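Three thousand demos, and a pepper

Makis Deligiannis has spent March teaching a simulated robot to clear a cutting board.

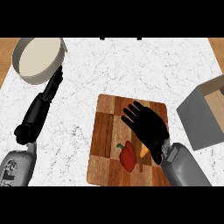
"People expect me to say it's intelligent," he says. "It's a very patient copycat with 3781 examples to copy." He records them himself at Gitix, in batches of 50, and throws out the sloppy ones. One bad morning cost him 300.

Doesn't simulation make it easier? "You never have to wash a pepper," he concedes. "You still have to pick it up." His colleague Henrik Ehlers wants 8 more kitchens by summer. Deligiannis has asked for a better chair.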